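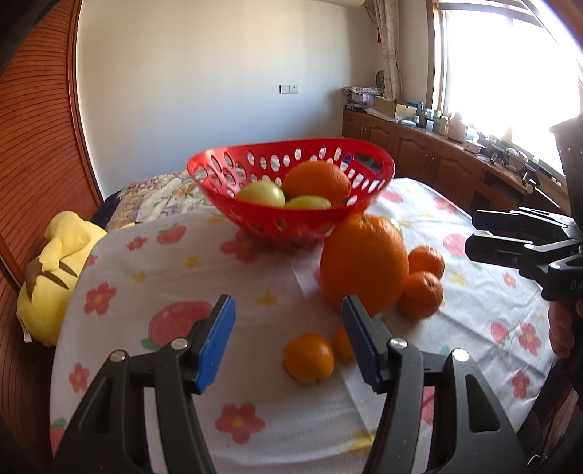
第四讲 冲突后社会中的失踪人员问题

一、本讲范围

本讲讨论武装冲突或族群暴力结束之后，失踪人员的登记、搜寻、身份鉴定及其法律后果。战俘交换和难民登记已分别在第二讲、第三讲中讲授，本讲只在必要处提及。课堂讨论使用奥斯顿（Oston）地区的教学案卷，案卷由古文·库尔图卢什（Güven Kurtuluş）编写，选课学生应于周一上课前读完案卷第一部分。

二、基本概念

“失踪人员”在日常语言中含义宽泛，在国际人道法和国内立法中则有较为确定的用法，一般指因武装冲突或国内暴力而下落不明、其家属无从得知消息的人。与之相邻的概念有两个，需要加以区别。

其一为“强迫失踪”。《保护所有人免遭强迫失踪国际公约》第二条所作的定义，要求剥夺自由的行为由国家代理人实施，或由得到国家授权、支持或默许的人实施，并伴有拒绝承认或隐瞒下落的情形。失踪人员的范围大于强迫失踪的受害人。在交火中死亡而遗体未被辨认的士兵属于前者，通常不属于后者。

其二为“宣告死亡”。这是民法上的推定制度，目的在于使财产、婚姻、监护等关系恢复确定。宣告死亡不查明死因，也不免除有关机关继续搜寻的义务。学生在作业中常将两者混用，请予注意。

三、知情权的法律依据

1949年日内瓦四公约第一附加议定书第三十二条承认家属了解其亲人命运的权利，第三十三条规定冲突各方在情况许可时，至迟于实际战事停止后立即搜寻失踪人员。该议定书适用于国际性武装冲突。对于非国际性武装冲突，学界多援引习惯国际人道法以及人权条约中关于生命权、禁止不人道待遇的条款。

欧洲人权法院在相关判例中认为，当局长期不对家属的询问作出回应，可能构成对家属本人的不人道待遇。该论证的重心在于当局的反应和态度，家属的痛苦程度只是考量因素之一。阅读判决时应留意法院如何区分家属作为申诉人的两种身份：代表失踪者提出主张，以及就自身所受损害提出主张。

四、登记与名册

搜寻工作的起点是一份可靠的名册。冲突刚结束时，往往同时存在数份名册，编制者包括内政部门、军方、宗教团体、家属协会和国际组织。各份名册的收录标准不同，姓名拼写也不一致，同一人被重复登记的情形十分普遍。

奥斯顿案卷记载，停火后首次汇总的名册共列395人。合并工作由鲁西诺夫（Rusinov）市的登记处承担，遇到的困难主要有以下几类：

（1）姓名转写。当地两种语言使用不同字母，同一姓氏在不同机关的文书中写法各异。

（2）出生日期缺失。部分民事登记簿在冲突中损毁，登记人员只能依据学校名册和洗礼、婚姻记录补足。

（3）归属争议。两个族群的家属协会均主张将若干混合家庭的成员列入己方名册。登记处最终取消了“族群”一栏，仅保留最后出现地点和最后联系时间。

第三类困难在政治上最为敏感。名册一旦按族群分列，便容易成为双方比较受害程度的工具，搜寻机关随即被要求保持两方结案数目的平衡，而这与遗址发掘的实际进度无关。也有意见认为，取消族群栏目会妨碍日后对歧视性动机的刑事证明。两种立场在案卷附录中均有书面陈述，请对照阅读。

五、发掘与鉴定

鉴定通常依次经过现场发掘、人类学检查、遗传比对和书面确认四个环节。法医人类学检查可以提供性别、年龄范围、身高和旧伤等信息，单凭这些信息一般不宜作出身份认定。早期实践多依靠衣物和随身物品由家属辨认，错误率较高，后来在不少地区引发重新鉴定。

遗传比对需要足够数量的亲属参考样本。加尼翁（Gagnon）收集点开放期间，约有200名家属提供样本，其中包括移居境外后专程返回的人。部分家庭仅余一名远亲，比对结果难以达到报告标准，案件因此长期搁置。

二次埋葬造成的问题应予特别注意。遗骸经机械移动后，同一人的骨骼可能分散于多个地点。主管机关须决定，在仅找到部分遗骸时是否通知家属，以及日后再有发现时是否再次通知。较为审慎的做法是在首次会面时由家属书面选择通知方式，并允许其随时更改。

六、搜寻机关的设置

各地的制度安排可归纳为以下模式。

国内机关模式。由司法部或内政部下设专门机构，优点是可直接调取档案并申请搜查令，缺点是另一族群的家属往往不愿与其接触。

双边工作组模式。由冲突双方各派代表，在中立方主持下交换信息。会议内容通常保密，所获信息能否用于刑事追诉须事先约定。奥斯顿工作组由奥赞·萨拉奇（Ozan Saraç）担任首任主席，其议事规则第2条规定，信息提供者的身份不得向检察机关披露。该条款促成了若干地点的指认，同时受到家属协会的持续批评。

独立委员会模式。由议会立法设立，委员有固定任期，经费单列。这一模式的成效在很大程度上取决于经费是否稳定。

保密与追诉之间的关系是本讲的核心争点。支持保密的一方强调知情人年事渐高，信息随时可能灭失；反对的一方指出，国家对严重罪行负有调查义务，该义务不能由工作组的内部规则予以限制。折中方案是将人道程序与刑事程序在机构和档案上分开，由检察机关依其他证据独立调查。遗骸本身及其死因鉴定是否属于可以移交的证据，各地规定不一。

七、家属的法律地位

失踪人员的配偶在相当长的时间内既不能继承，也不能领取遗属抚恤金。许多家属出于情感和信仰上的考虑拒绝申请宣告死亡，结果丧失了社会保障待遇。为此，一些国家设立了“失踪证明”制度，持证家属可以代管财产、领取津贴，而无须承认亲人已经死亡。

奥斯顿的地方条例规定，申请人须在收到登记处通知后60日内提交材料。特罗斯特库姆（Trostcombe）山区的申请人多次反映期限过短，理由是当地邮政服务尚未恢复，所需证人亦散居各处。条例修订时保留了原期限，另增加了因客观障碍申请顺延的规定。请思考：此类期限应自通知发出之日还是送达之日起算，举证责任由谁承担较为合理。

八、课堂讨论题

1. 登记处取消“族群”一栏的决定，对家属、检察机关和史学研究者各有何影响？

2. 若家属明确表示不希望得知部分遗骸的鉴定结果，主管机关能否依法结案？

3. 试比较双边工作组模式与独立委员会模式在调取军事档案方面的权限。

4. 议事规则第2条与国家的刑事调查义务是否相容？请分别从人道法和人权法的角度作答。

九、阅读与作业

必读材料为奥斯顿案卷第一、二部分，以及第一附加议定书第三十二条至第三十四条。选读材料已存放于系资料室，可在开放时间内借阅，不得携出。

书面作业从上列讨论题中任选一题，五月内提交纸质文本一份。引用案卷时须注明部分和页码；人名、地名首次出现时附原文，其后使用本讲义所用的中文译名。讨论课分组名单另行张贴。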